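Vakier
@vakier_bench
Sunday, July 30, 2023

Thread on the gripper our summer robotics club has been building since April. The club is Tistholm, the project is Derese, and the goal is a hand-held two-finger gripper that records what it does, so students can collect pick and place demonstrations without tying up an arm. Long and mostly mechanical.

Starting point: the group wanted to enter the tabletop manipulation class at Truletard. The rules give you one fixed task (put small objects into a container) and one surprise task on the day. Policy must be learned from demonstrations. No hand-coded waypoints.

We have one arm and 19 students. Teleoperating the arm for demos meant one person working and 18 watching. A hand-held tool with a camera on it fixes the queue. You hold it, you do the task, it logs.

Version one used parallel jaws on a linear rail. The rail bound up whenever the load was off center, so every pinch near the fingertip stuck a little on release. The logs show it clearly: the width trace goes flat, then jumps. We threw out the whole first batch of recordings.

Version two went to a linkage. Each finger is a pad carried on arms, so it swings as it closes. More pins, more slop, but it doesn't jam. Slop at the tip was bad until the group reamed the pivots by hand and stopped trusting holes straight off the printer.

Pad notes, since people asked last time. Flat inner face, no ribs. We tried ribs. They left the object rocking on two lines of contact and the wrist view looked different on every grasp. Flat and a bit rough was better for the small stuff.

Pads come off with screws so a student can swap one between sessions without touching the linkage. Torque them by hand. A driver with a clutch still managed to crack one on the second day.

Pivot wear is the next thing to measure. Plan is to log finger width against a gauge block at the start of every session and plot the drift. If it stays under the noise of the width sensor we leave the pivots alone until the event.

Table setup is plain on purpose. White top, one container, one object at a time for the first set. Students wanted clutter from day one. The baseline policy has to work on the boring version before clutter tells you anything.

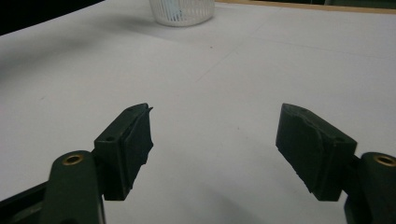

Session protocol: start with the fingers fully open, hold for two seconds, do the task, open fully again, hold for two seconds. The holds let the segmentation script find the ends of each demo. Skip one and two demos merge into a single long one that looks like a very confused person.

Count so far is 3806 recorded demos. After filtering, 2762 are usable. Most of the loss is three causes: missed holds, lost tracking when the tool is tipped too far back, and objects dropped outside the work area.

Tracking loss is mostly a habit problem. New operators rotate the wrist to get a better look at the object, the camera swings up off the table, and there is nothing close by to track. Fix was a short drill: ten grasps with the elbow held against your side. Losses went down a lot in the next session.

Speed is the other habit. Students race each other. The policy trained on fast demos overshoots, then hunts for the object. We now ask for one steady speed and reject anything under a minimum duration. Unpopular rule. Staying.

First training run used 700 demos, all from the fixed task. On the arm it reached the container every time and released too early about half the time. Cause was a labeling offset: gripper width was stamped a few frames behind the images. Corrected the offset, retrained on the same demos, early release mostly went away.

Please check your time stamps before you collect anything. Tap the fingertips shut on a hard block, find the contact in the video, find it in the width trace, and compare. Do this per device. Our two tools did not have the same offset.

Matching the tool to the arm: the arm carries the same fingers, same pads and same camera mount as the hand-held. That sounds obvious. Ours differed by a few millimeters of camera height for a month and the policy grasped short by what looked like the same few millimeters.

Split of work, for other clubs planning this. One group on mechanics, one on recording, one on training. We rotate every two weeks. Rotation costs time, but the training group became much less casual about asking for more data once they had to record it.

Print settings, short version: pads printed on their side so the layers don't run across the screw holes. More walls, moderate infill. Cleaning up the edges with a file is optional for function, and the group has mostly opted out.

What did not work: silicone skins on the pads. Good grip, but they peeled at the corners and changed the closed width between sessions, so the zero moved. Could be solved with a proper mold. We don't have the time before the event.

Also did not work: a spring to hold the fingers open. Students fought it, the trigger hand got tired, and the last demos of each session were noticeably worse. Lighter spring is in now. Fatigue is still visible in the data, just later.

Open question for anyone who has done this: do you keep failed grasps that recover? We have a folder of them, cut from the main set. I lean toward adding them back in for the clutter stage. The training group disagrees and has a plot. The plot is from one seed.

Next up: second container position, then two objects, then clutter. One variable per week. The surprise task gets practiced by having one group set the table while the other two are out of the room.

Files for the linkage and pads will go up once the hole sizes are corrected in the model. At the moment the model and the real part disagree, and the real part is right.

Will post the gauge block plot when there are enough sessions to show a slope. Replies open if you have numbers on pivot wear in printed linkages.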